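Medicine Box, Bedside
Gallery by Isla Ritchie

I have never believed in the medicine box as a system. Every household I know has one, and every one of them works well for a week after somebody tidies it. The usual advice is to stand the cartons up like books, group them by use and write the month on the front. Fine. Then someone gets a stomachache at night and the library is over.

Ours lives beside the bed, an open storage box with a purple rim. I wanted it in the kitchen, on a high shelf. Jeanie Pollock, who has strong views on this, told me that anything kept where you can't reach it half asleep will never be taken at all. I doubt that, but I was outvoted.

The rule this time is that a medicine stays in its own carton, with the pharmacy label facing out. I was against it. Cartons are mostly air, and they take up far more room than the bottles inside them. The label does carry the dose, though, and I can't say I trust my memory over three times a day, two capsules each time.

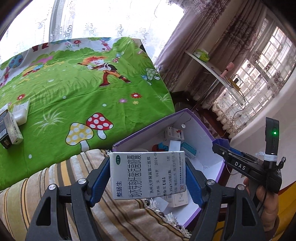

Blair Dunbar's answer to the space problem was a set of dividers from Flirkgate. They promised 23 ways to arrange a single box. We found one, and it left no room for anything taller than a roll of bandage. They are in a drawer now. If you want them, write to me.

I'm no more convinced by color coding. Teal for one thing, red for another, says the guide Blair sent me, as if the manufacturers had agreed on it beforehand. Two cartons of the same color can hold completely different things. Read the name, then read it again.

What I will admit is that going through the cartons one at a time beats tipping the lot onto the bedspread. It's slow. You look at the name, you look at the date, you decide. Anything past its date goes in a bag for the pharmacy, and anything without a label gets argued over. We did the last full sort in July and I expected it to hold until August.

Cameron MacKinnon thinks we should do it every month. He is welcome to come over and start.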